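Skorker 300 Pull-Type Fertilizer Spreader

New for this season. Single axle, 300 cu ft hopper, twin spinners. Built at our Vilwood shop, same as the smaller units.

What changed from the old one: wider belt, steeper hopper sides so damp product doesnt hang up in the corners, and the rear gate now adjusts from the left side without tools. Spinner drive is hydraulic. Belt drive is ground wheel standard, hydraulic optional. If you run variable rate you want the hydraulic.

Specs
Hopper: 300 cu ft, painted or stainless
Belt: 3 ply rubber, vulcanized splice
Spinner speed: up to 1,000 rpm
Tongue: clevis hitch, bolt-on, height adjustable
Lights and SMV sign: included
Roll tarp: extra
Fits Grestarus rate controllers, harness is plug in. Other brands call first, we may need to make you a cable.

Grease the spinner bearings daily in season. Wash out after every job, specially with urea. Chain oiler is on the right side, people miss it.

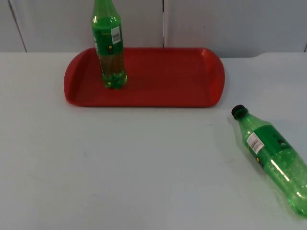 Painted hoppers ship first, stainless is running behind. Pickup at Vilwood or the Rutherford yard. Freight quoted by zip code. Parts for the older Skorker 276 still on the shelf, belts and gate seals both, have you're serial number ready when you call.

Price list updated July 2021.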